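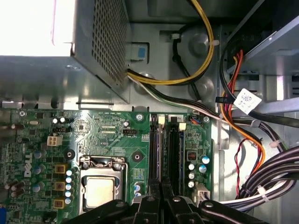

Figure 4. Wrist camera view over the motherboard, fingers above the lower ends of the two memory slots.

4. Setting up the memory slot task

By now you should have the arm homed and the Endik recorder talking to the wrist camera. If you haven't, go back to section 3, because nothing below will work without it. I've set this task up more often than any other in the Jovolham study, and what follows is the order I do it in. Kumaresan Poojory's older notes put the lighting step first, which is fine too, but I kept nudging the lamp with my elbow while fitting the case.

4.1 Before you start

You'll need the desktop case with its side panel off, the bench clamps, the matt black card, a wrist strap and a set of memory modules you don't mind losing. Ours are from a box of dead stock and they get chewed up along the contact edge after a while.

CAUTION: Pull the mains lead out of the power supply and leave it out for the whole session. The switch on its own won't do.

CAUTION: Keep one hand near the stop button whenever the fingers are below the rim of the case. The Salian controller limits the force at the fingertips, but it knows nothing about the sides of the gripper, and the sides are what catch on things.

4.2 Placing the case

1. Lay the case flat with the open side up and push it against both bench stops.

2. Tighten the clamps by hand. Too much and the sheet metal bows, and then your slot height is off by more than the method can put right.

3. Check that the board is screwed down. A board that lifts a little when you press on it will ruin a whole run, and the force plots look so odd that you'll go hunting for a software fault (I lost most of a day in May to exactly this).

4. Tidy the cables. The yellow and black bundle from the power supply likes to arc up, and the thick black and white one sweeps down the right-hand side, close to where the gripper's right segment has to go. Zip ties are your friend here. I leave the cables in the case on purpose — the whole point of the study is to work in a real, untidy machine — but none of them should cross the slots.

5. Open the retention clips at the top of the slots if your run includes a module.

4.3 Setting the view

6. Jog the arm to the saved pose called ABOVE_SLOTS and open the live view.

7. Look for the fingers pointing up the picture, directly over the lower ends of the slots. The CPU socket should sit to the left, partly covered by the left segment of the gripper. That overlap is normal and you can't jog it away.

8. Check that you can see both cream clips at the far end of the slots. The pose estimator leans on them heavily. One sits slightly higher than the other in our view, and it copes with that perfectly well.

9. Now look at the power supply in the upper left corner. Bare metal throws back a lot of light, and part of its top goes completely white on our bench. A bit of glare there does no harm. If it spreads as far as the board, turn the lamp away or prop up the black card.

Note: Don't crop the picture down to the slots, however tempting it is. We tried it, and the estimator did worse, I think because it lost the socket bracket and the printed DELL logo, which both seem to help it settle on an angle.

4.4 Running the approach

10. Load the Astamon policy and choose "slow approach".

11. Start the recorder first and the arm second. The other way round you lose the opening frames, and those are the ones Branislav Vondráček always asks me for.

12. Let the arm make its 32 practice approaches without a module. Watch the first few closely!

13. Open the log and look at the sideways force. A flat line with a small bump at contact is what you want. If it creeps upwards over the set, the case is sliding, so go back to step 2.

14. Fit a module in the fingers and start the real run.

4.5 What we've had from it so far

The set frozen on December 18, 2024 holds 3,526 approaches, and 1,639 of them were made with a module in the fingers. Most of the failures we looked at were tilts, where one end of the module went in and the other rode up on the slot. Adding the small rocking motion cured a good share of those, so it's now switched on by default. You can turn it off in the policy menu if you want to compare, and please do write that in the run notes, as the recorder doesn't save it.

Note: When you swap in a different case, repeat everything from step 1 and save the new pose under its own name. I once saved over ABOVE_SLOTS and had to teach it again from scratch.

Section 5 covers pulling modules back out, and you'll want fresh fingertip pads for that.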